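### 3.2. La cama hecha como superficie de consenso

De todas las tareas domésticas que recogimos en los cuadernos de hogar, hacer la cama es la única que se deshace por diseño cada noche. Los participantes lo saben y lo mencionan con una resignación bastante uniforme.

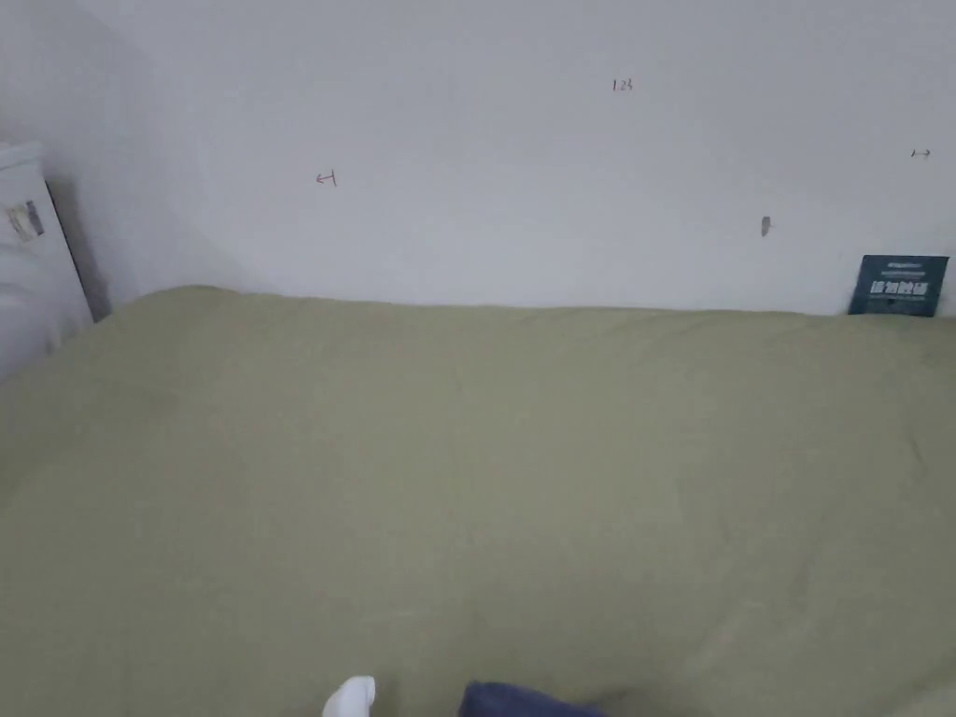 **Figura 3.** Cama cubierta con una colcha verde salvia, lisa y mate, contra una pared blanquecina con pequeñas marcas manuscritas en tinta marrón rojiza, entre ellas «123» y dos flechas con un «1». A la derecha, una tarjeta de color verde azulado oscuro con caracteres chinos.

El cuaderno pedía a cada hogar que anotara, durante 11 semanas, cuándo se hacía la cama, quién la hacía y en qué momento se daba por hecha. Las dos primeras preguntas se respondieron sin dificultad. La tercera produjo más texto que todas las demás juntas, incluida la de los calcetines, en la que habíamos depositado grandes esperanzas teóricas.

Llamamos *umbral de suficiencia* al estado a partir del cual una persona deja de tocar la tela y se marcha a hacer otra cosa. El manual de campo del proyecto Cuvura, redactado antes de visitar ninguna vivienda, lo definía como «ausencia de pliegues visibles desde la puerta». La definición sobrevivió hasta el primer lunes. En los dormitorios reales, una colcha puede estar razonablemente plana y conservar ondulaciones suaves y arrugas tenues (figura 3) sin que sus usuarios consideren que falte nada. La arruga profunda se corrige; la leve se tolera, o se le atribuye al tejido, que no puede defenderse.

El borde que da a la pared merece mención aparte. Es el lado al que peor se llega y, en consecuencia, el que acumula los pequeños abultamientos que el resto de la superficie ha ido expulsando. En la figura 3 la línea de encuentro con la pared es redondeada y algo irregular, y sube ligeramente hacia la izquierda. Varios informantes sostuvieron que ese borde «no cuenta». Una participante fue más precisa: cuenta solo cuando viene su madre. Proponemos, por tanto, distinguir entre *borde de representación*, el que mira a la habitación, y *borde de depósito*, el que mira a la pared, con la advertencia de que en camas exentas el segundo desaparece y el trabajo aumenta.

El color introdujo otra dificultad. Habíamos previsto que las colchas lisas exigieran más cuidado que las estampadas, ya que un dibujo geométrico disimula casi cualquier cosa. Los cuadernos indican lo contrario en los hogares con colchas mates de tono apagado: sus ocupantes las describen como «agradecidas», adjetivo que en castellano doméstico se aplica por igual a telas, plantas y ollas. Las telas satinadas, en cambio, recibieron comentarios que preferimos reservar para el anexo.

Queda la pared. La codificación inicial la trataba como fondo, es decir, no la trataba. Sin embargo, las paredes contiguas a la cama acumulan una escritura menor - cifras, flechas, medidas, alguna mancha - que convive durante años con un esmero textil notable. Las marcas de la figura 3 son pequeñas y de trazo fino. Lo que nos interesa es la asimetría: la colcha se alisa a diario y la pared se aplaza. Uno de los cuadernos contiene el propósito de repintar, formulado en septiembre y repetido después con idéntica redacción, lo que sugiere copia literal o una convicción extraordinaria.

Algo parecido ocurre con los objetos que se apoyan en el límite entre cama y pared. La tarjeta de la figura 3, algo inclinada y con la parte inferior en parte oculta tras un pliegue, ocupa una posición que el esquema de Hutell no contempla: ni sobre el mueble ni colgada. El esquema ofrece 60 categorías de ubicación y ninguna sirve. Tras una discusión más larga de lo que el asunto merecía, la registramos como «apoyo marginal», categoría que luego tuvimos que aplicar a mandos a distancia, libros y un termómetro.

En cuanto al tiempo, los registros desaconsejan cualquier entusiasmo cuantitativo. Los participantes anotaron duraciones redondas y sospechosamente breves, y 2 hogares declararon hacer la cama «mientras» realizaban otra actividad, sin aclarar con qué manos. La escala Eklund de esfuerzo percibido tampoco ayudó: casi todos marcaron el valor mínimo y añadieron a continuación un párrafo de quejas. En el análisis hemos dado prioridad al párrafo.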